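3. Work Surface and Wrapped Items

3.1 The table

All observations reported in this paper were made on a single table in the ground-floor room at Munovside. The table has a white top with a matte finish. It was bought for general bench work and had been in daily use before the study started, so it came to us with its wear already on it. We considered putting a new top on it and decided against this. The benches we visited at Ferkbridge in May were all worn to some degree, and results from a fresh surface would have been hard to compare with what people there deal with.

White was kept for a practical reason. Most of the items handled at Ferkbridge are dark, and a pale top lets a person find the outline of a dark item quickly. The drawback is that a pale top also shows every mark, and a person checking the bench at the end of a shift has to decide which marks are dirt, which are damage, and which are small things that have been dropped and should be picked up. The earlier survey (Section 2) found that this decision took up more of the checking time than anything else.

Light on the table is soft and uneven. The middle of the top is the brightest part, and the surface turns slightly grayer to the right. We left this as it was. A matte top spreads the light and gives few reflections of its own, which matters when the items placed on it are glossy. The color of the top also shifts a little with the light, and under the conditions we used it tends toward a faint blue-gray. 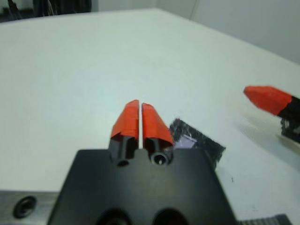 Figure 3. White tabletop with its far edge and the pale gray wall behind.

The wall behind the table is pale gray and close in tone to the top. In the first layout, with the wall directly behind the working area, two of the people we asked to judge distances placed the far edge closer than it was. A darker background gives a much clearer edge. For the sessions in which items were set down near the back of the table we therefore used the side of the room where the background is dark, and kept the pale wall for sessions in which only the near part of the top was in use.

3.2 Marks on the surface

We sorted the marks on the table into four kinds before any items were placed.

Scuffs. These are faint gray marks, spread over much of the top. They have soft borders and no depth that can be felt with a fingernail. Wiping with a damp cloth makes them lighter without removing them. People checking the table rarely confused scuffs with anything else, and we say little more about them.

Specks. These are small dark points. Some come off with a dry cloth and some do not, and the two sorts look the same until they are touched. Specks caused most of the hesitation during checking. A speck close to a dark item was often taken to be a piece of that item, and a speck lying alone was often ignored even when it was loose.

Lines. The table has one long, thin, brownish line that curves as it crosses the top. Percy Valderrama recorded it as a scratch and Jhair Ccori recorded it as a stain, and we did not settle the matter. In the tables it is entered only as "the line." It was useful as a fixed reference, since everyone who worked at the table knew it and could say whether an item had been set down on the near or the far side of it.

Shadows. These are not marks, but they were reported as marks often enough that we gave them their own entry. A low, flat item throws a narrow shadow along its edge, and on a white top this can read as a dark border belonging to the item. 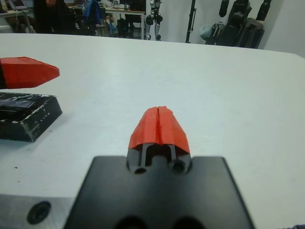 The full set of marks was recorded on November 18, 2023, and the table was wiped once before the record was made. We list 73 marks that were still in place after wiping. Marks shorter than 3 mm were entered as specks whatever their shape. The record was drawn by hand on squared paper, with one sheet for each quarter of the table, and the sheets were then checked by the author who had not drawn them. Disagreements were marked in pencil and looked at again on the table itself.

A record of this kind goes out of date as soon as the table is used. New scuffs appeared during the sessions, mainly where items were slid across the top when they could have been lifted. We did not add these to the count. They are discussed in Section 5, where we compare sliding and lifting.

3.3 The items

Items were chosen to be flat, dark, and of a size that can be picked up with one hand. Three properties were of interest: the outline, the gloss of the outer surface, and the presence of an edge or opening that could hide a speck.

Open trays. A flat black tray with raised walls is a common object on a packing bench, and also a troublesome one. Its walls hide part of the interior from anyone who is not standing directly over it. When the interior is glossy, scuffs and reflections both appear as white streaks and are hard to tell apart. People who tilted their heads could separate them, since a reflection moves and a scuff stays where it is. People who kept still could not. We advise that trays used for small parts should have a dull interior, or be turned over and tapped out before the bench is checked.

Wrapped blocks. The second group consists of flat rectangular blocks in a shiny, crinkled black outer layer. The crinkles catch the light in silvery streaks, and a person looking at such a block sees a pattern of bright and dark patches in which the corners of the block can be lost. Length was judged well and height was judged poorly. Most people said the block was thicker than it was, and several gave the height of the block and its shadow together. 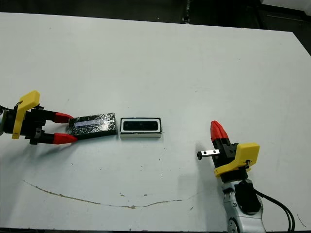 Tape makes a clear difference to how a dark wrapped item is read. A pale strip near one long edge shows which way the item is lying and gives the eye a straight line to follow across the crinkles. In our sessions, items with a pale strip were set back in line with the table edge more closely than items without one. The strip does not need to be wide. It does need to be pale against the wrapping, and it should run parallel to the edge. A strip that had been put on at a slant led people to set the whole item down at a slant to match.

Framed items. Items with a white body and a dark upper face behave in the opposite way. On a white table the body fades into the surface and the dark face stands out, and people tended to judge the size of the item from the face alone. They left too little room around it as a result, and the next item was set down almost touching the body. Where light caught the side of the body this error was smaller.

3.4 Spacing between items

Spacing was studied with two items lying side by side. The rule at Ferkbridge is that there should be a gap wide enough for a fingertip, and staff there keep to it without measuring. We asked for a gap of 30 mm and measured what was left after each item had been set down. The measurement was taken at the near end of the gap and at the far end, as items were seldom exactly parallel.

The gap was most often too small when a wrapped block lay to the left of a framed item. The end of a wrapped block is soft and has no sharp corner, and people lined up the next item with the brightest crease near the end, which could be well inside the true edge. When the order was changed, with the framed item on the left, the gap was closer to what we had asked for.

Askew items were another source of error. A block that lies slightly turned has one corner nearer its neighbor than the other, and people looked at the nearer corner when placing the item and at the farther corner when checking it. The same gap was thus called too small at one moment and acceptable at the next. We found no way around this except to straighten the first item before the second is set down.

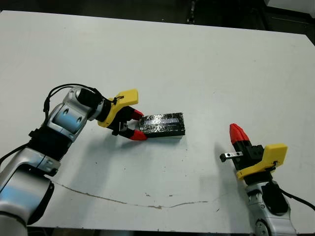
Straightening should be done from the short end of the block. Pushing on the long side moved the block across the table as well as turning it, and left a new scuff in several cases. Taking hold of the end and turning it a little, with the rest of the block left flat on the table, kept the item close to where it had been. The line described in Section 3.2 served as a guide here too, although it curves and is of no use for setting an item exactly straight.

3.5 Wiping between sessions

The table was wiped after every 4 placements with a dry Mimon cloth, folded once, starting at the far edge and working toward the near edge. Items were lifted off before wiping and returned afterward. In the first sessions we had wiped around them, and this left loose specks gathered along their long sides, where they were hidden by the shadow. Lifting the items took more time, but the specks were then found during wiping and did not have to be looked for later.

Wrapped blocks were not wiped. Rubbing flattens the crinkles and changes how the surface catches the light, and we wanted each block to look the same from one session to the next as far as possible. Loose specks on a block were removed with a soft brush. Trays were brushed out in the same way and checked from directly above before they were put back.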